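Zanham opens orders for Reltunen hand-held gripper kit

24 February 2020

Zanham has today opened orders for Reltunen, a kit of hand-held grippers with which office and laboratory staff can record everyday handling tasks for use in training robot arms. Deliveries will begin in May.

Each kit contains two grippers, a charging dock, a set of spare finger pads and a one-year licence for the Brululon software, which sorts recordings and prepares them for use. The operator holds the gripper, carries out the task at normal speed and moves on to the next. No robot needs to be present while recordings are made.

"Our customers told us that they wanted to work in the rooms where their robots will later be used – offices, canteens, reading rooms – and to do so without closing them," said Jintana Prasertsri, Head of Products at Zanham. "Reltunen can be carried in by two people and put to use the same morning."

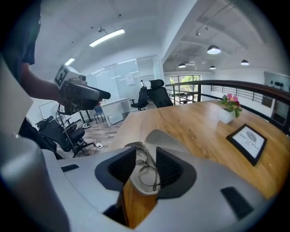

The finger pads are ribbed and may be changed by hand. They have been designed with small and delicate household items in mind, spectacles among them, as these have proved difficult for many of the grippers now on sale.

Before launch, the kit was tried by 84 operators over a period of nearly 119 days. Comments from the trial led to a lighter handle and a clearer warning tone when storage is running low. Operators also asked for a left-handed grip, and this will be offered as an optional part later in the year.

"We were able to train new staff in a single afternoon," said Amnuay Jaidee, Operations Manager at Saithong, which took part in the trial. "The software still calls for some patience with long recordings, and we have passed that on."

Zanham will supply 405 kits in the first production run. Orders will be met in the order in which they are received. Customers who already hold a Brululon licence may add the new kit to their existing account.

Press enquiries: Napaporn Meesuk, Communications Office, Zanham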